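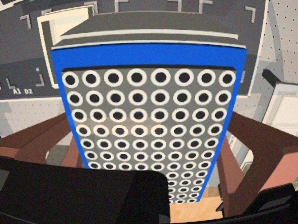

Review: the Drilluren bench cell, seen at the Skála open day

Skála opened its doors to small labs on Jul 4, 2020, and I went along with Brodie Henare from our sample room. We have been looking for something to take over the tube handling since March, and the Drilluren was on our shortlist. The day was split between a talk, a run-through in the simulator and a long session of questions. This review covers the simulated cell only.

The idea is simple enough. A black arm stands on a base plate on top of a table, with the instruments set out within its reach, and it carries things between them. The model they sell as a set comes with the arm, the gripper, the plate and the upright panels. You add your own instruments, or buy them through Skála from Kelell, who make the racks.

Kirsty Brunton ran the demonstration. She started with the rack job, bringing the gripper fingers down either side of a blue rack, and she went through it slowly enough for us to follow. She then changed the speed and did it again. I liked that she let people call out where they wanted the view moved to. You learn a lot about a layout by looking at it from odd angles, and I made more notes in those ten minutes than in the talk.
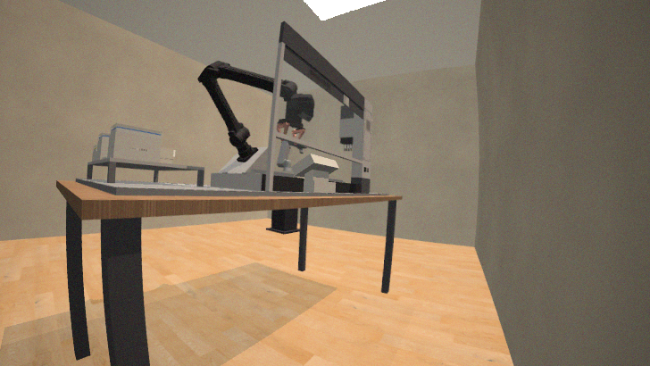
Size was my main worry. The plate takes up much of the table, so you should not plan on using the same bench for anything else. Our own bench is 163 cm long and would just about do, but we would lose the spot where we do the labelling. Brodie asked whether the legs could be swapped for a cupboard. They can, at extra cost, and the wait is almost 30 days.

The clear panel at the front is a good thing. It lets you keep an eye on the arm without leaning over it. I would want to see how it cleans up after a few months in a real lab, and a simulator will not tell me that.

Setting up a job is done from a list of steps. You pick a position, pick an action and save it. The deck positions have short codes, which I found easier than the long names used in the Gelden system we tried before. The manual is 57 pages and mostly clear, though the part on changing the fingers needs more drawings.
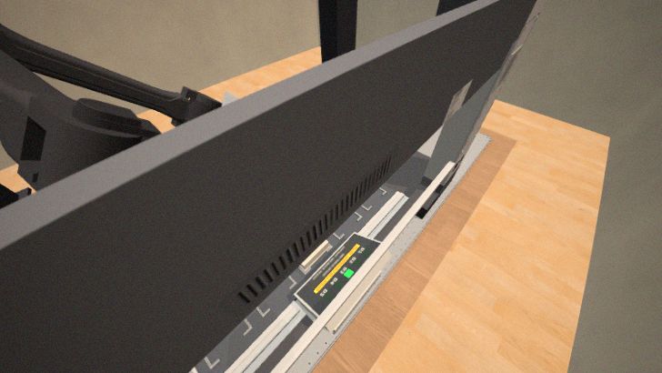 My complaints are mostly about access. The tall panels get in the way if you want to reach a part of the deck by hand, and there will always be days when you do. Kirsty said a hinged version is being looked at but would not give a date. I also thought the menus used too many clicks to get back to the start of a job.

The simulator itself comes with the cell, and you can have it for 2 months before you commit to buying. I think that is fair. You can put in your own bench size and find out early if the arm can reach everything. Brodie has already started on ours and has moved the centrifuge twice.

Price was given to us on paper and depends on the instruments, so I will leave it out. It was higher than Gelden for a bare cell and lower once the racks were added.

Good points: easy step list, clear view of the work, simulator included.
Bad points: takes over the bench, panels awkward to reach past, too many clicks.

I would give it four out of five for a lab that has a table to spare. If you have only the one bench, ask for the hinged panels first - and measure the bench before you ring them.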